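Tags: motion planning, grasping, soft objects

Planner rejects every path near a padded chair

Cadi Hopkin
Two arms, cushion task. Any goal near the seat comes back as "start state in collision" – I've tried 1000 planning attempts. Padding is 4 cm.

mulder71
Lower the padding.

Bornau
Your depth map turns the upholstery into a solid wall. Allow contact between the finger links and the chair only, and leave the wrists and forearms checked. 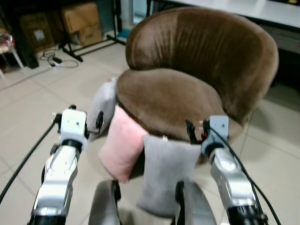

Then clear the old voxels before you replan, or the last cushion pose stays in the map.

Back to top | Contact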